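Ordnung in Schubladen

Kuo-hua Wan hat seine Werkstatt in Lurnatville im März umgeräumt. Vorher lag das Werkzeug in Kisten unter der Bank, und die Suche nach einem Bit dauerte oft länger als das Schrauben. 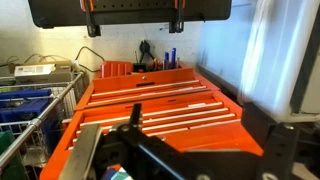
Die flachen Schubladen sind für Schlüssel und Zangen gedacht, Schweres kommt nach unten. Stifte und Klemmen bleiben oben griffbereit. Abgeschlossen wird abends. Für den Werkzeugschrank zahlte Wan 486 Euro, gebraucht, bei einem Händler in Trorkov.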